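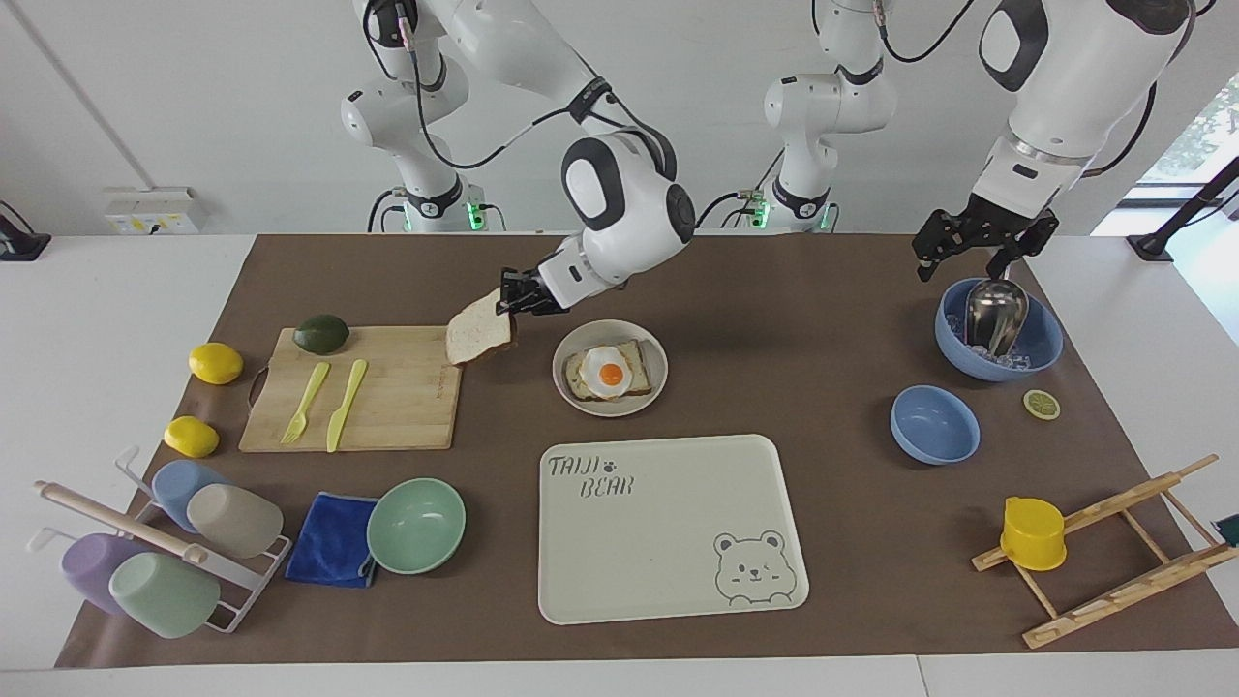

Sliced white, the loaf that goes stale fastest in our house.

Right then, bread! I get more messages about bread than anything else on this page, mostly from people whose loaf has gone hard at one end and a bit green at the other. I've been baking and hoarding and freezing the stuff for years and I still get caught out, so take all this as the notes of a fellow sufferer.

First off, please don't keep it in the fridge. Bread goes stale quicker in there than on the worktop. A bread bin is fine, a cotton bag is fine for crusty loaves, and soft sliced bread is happiest left in its own bag with the end twisted and tucked under.

The freezer is the real answer though. I slice a loaf the day I get it (the 600 g tin loaf from the bakery in Cutidthorpe, if I'm up early enough) and freeze it in pairs with a scrap of baking paper between the slices. You can toast them straight from frozen, or leave them on a plate for 20 minutes and they'll do nicely for sandwiches.

Crusty loaf gone like a doorstop? Run it under the cold tap for a second or two, crust only, and put it in a hot oven until the outside feels crisp again. It sounds like madness but I do it nearly every weekend! Eat it the same day, mind, as it won't come back a second time. 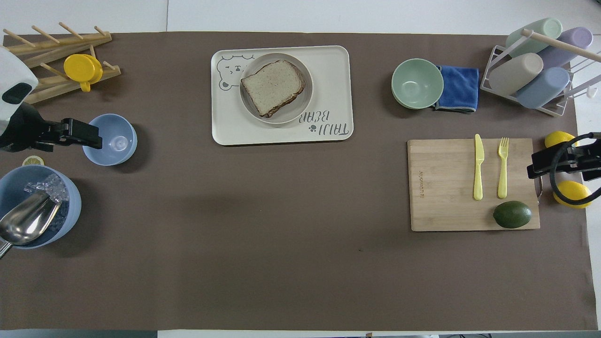

Crumbs are the other half of the bread problem, and they get absolutely everywhere if you let them. I used to chase them round the worktop with a damp cloth, which just makes paste. Now when I've a lot of slicing or buttering to do I put down a big sheet of brown paper first, wide enough to cover most of the table, and when I've finished I fold in the sides and tip the lot into a tub for breadcrumbs. A few creases don't matter, so the same sheet goes back in the drawer for next time.

Those breadcrumbs, by the way, keep for 2 months in the freezer and want no defrosting. Mine end up on macaroni cheese, or fried in butter with a bit of garlic and thrown over greens.

And if there's mould on it, even one little spot, the whole loaf goes. I used to cut round it. I don't any more, and I wash the bread bin out with vinegar and leave the lid off until it's bone dry before the next loaf goes in.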